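Brikance kitchen cell, arm upkeep meeting
Minutes, January 2026

Right, I'm typing these up from my scribbles, so yell if I've got something wrong. Apologies were taken as read and the October minutes went through with one change (it was the spare cable we ordered, and the fingers came later).

1. Wrist camera
Most of our time went here. Dukden want the wrist view checked at the start of every session, and I said I'm happy to do that as long as we all use the same routine! Agreed: drive the arm to the low pose, take one still with nothing but wood in view, then go on to a grasp with the fixed camera running. If the grain looks smeary, wipe the lens with the dry cloth and take another. We had a bit of back and forth over whether a soft bottom edge matters. Decision was to live with it for now and compare stills again after 30 sessions.

2. Grasp check
We're sticking with the apple for this one. I'd have liked something squarer, but the apple it is. Lift it just clear of the counter, hold, look at both fingers, put it back down.
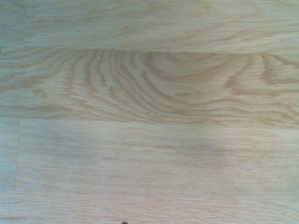
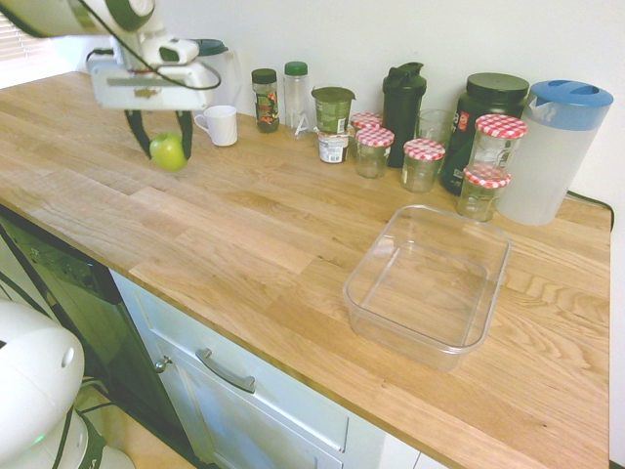

Wrist camera view of the wood grain (first) and grasp check on the green apple, fixed camera (second).

3. Cable along the arm
Long chat about the slack. Too tight and it tugs at the wrist, too loose and it catches on things (we've all done it). I'll re-clip it and run the elbow through its full travel by hand before anyone powers up. Nustusau's quote for a proper sleeve is $114, which we approved.

4. Finger pads
The log says 1,000 grasps between pad changes. I asked if we could stretch that and got a firm no, fair enough. New pads go on both fingers together, then redo the zero.

5. To do
Me: cable clips, sleeve order, print the start-up routine.
Lưu bench: send over the spare lens cloths.
Everyone: fill in the log, please, even on short runs.

Closed after 46 minutes.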